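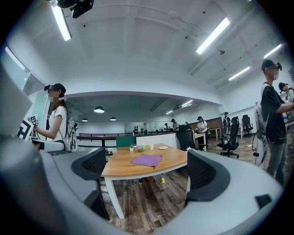 Pflege eines Holztisches im Gemeinschaftsbüro

Mebrat Kassa
Juli 2022

Sehr geehrte Damen und Herren,
in unserem Büro am Standort Durkoria wird ein Tisch mit Holzplatte und weißen Beinen für Geschirr und eine kleine Topfpflanze genutzt. Zum Abwischen liegt ein violettes Tuch bereit. Es wird um Auskunft gebeten, wie Wasserränder unter Tassen und Blumentopf zu vermeiden sind und ob die Platte geölt werden darf.

Sumeya Feyisa

Sehr geehrte Frau Kassa,
vor jeder Behandlung ist zu klären, ob die Platte lackiert oder geölt ist. Hierzu wird an unauffälliger Stelle ein Wassertropfen aufgebracht. Zieht er ein, ist die Fläche offenporig und kann geölt werden.

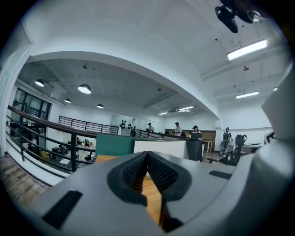

Lackierte Platten sind ausschließlich nebelfeucht zu reinigen und anschließend trocken nachzuwischen. Für den Blumentopf empfiehlt sich ein Untersetzer mit Korkboden. Bei geölten Flächen genügen für einen Tisch üblicher Größe etwa 40 ml Öl; der Überstand ist nach kurzer Einwirkzeit abzunehmen. Ölgetränkte Tücher sind ausgebreitet im Freien zu trocknen.

Weldu

Bei uns stehen Tassen grundsätzlich auf einem Tablett. Ränder sind seitdem nicht mehr aufgetreten. Zur Ölung kann ich nichts beitragen.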